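Unthorpe House, Residents' Laundry and Linen
Day book, Tuesday

The morning began at 7:28 with the handover from the night desk. Amancay Paredes reported that the second dryer had stopped twice before midnight and that the load from the upper corridor had been finished in the first. I have entered the fault in the equipment register and telephoned Drumby for a service visit. They offered Thursday and I accepted.

The principal business of the day was the sorting of the lounge. Over the summer the seating there has become a resting place for clothing without an owner, and the September inspection requires that all common seating be clear. Saadet Tokgöz and I agreed the following order of work: garments first, cushions second, floor last. Unmarked garments are to be held for 28 days and then passed to the Simões charity shop. Marked garments are to be returned to the room the same afternoon.

I should record that the marking itself is in a poor state. Of the 59 pieces held at noon, far too many carried a tape that had faded past reading. Jurgita Tamošiūnaitė has asked for 200 new woven labels and I have signed the request. 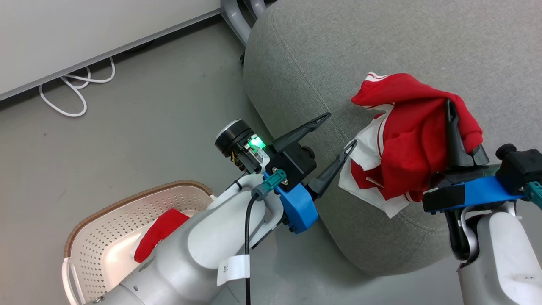

Red articles remain a difficulty. The house rule is that they are washed apart from white ones, but the rule says nothing of a garment that is both, and there are several of these. Mr. Tseng's view is that they should go in cold with the darks. Mrs. Cunha holds that the white will turn gray within the year and would prefer a short cold wash on their own. I have decided for Mrs. Cunha until the end of the month, at which point the matter will be reviewed. The wall card in the laundry has been amended in ink. A typed version is to follow.

The gray upholstery was considered after lunch. It holds lint in the weave and along the seams, and a damp cloth only moves the lint about. Saadet tried the rubber brush from the Irine kit on one corner and was satisfied with it, so a second brush has been ordered. No cushion is to be washed by machine. This was done once, in my predecessor's time, and the cover could not be got back on.

Chairs are to be lifted and not dragged when the floor is swept. I have said this before and have written it here so that it may be pointed to.

Correspondence: one letter from a family regarding a missing cardigan, answered the same day. One invoice, 700, passed to the office for payment.

The laundry was locked at 6:15. The key is on the usual hook. Outstanding for tomorrow: the typed wall card, the upper corridor towels, and a reply to Mr. Tseng, who has put his objection in writing.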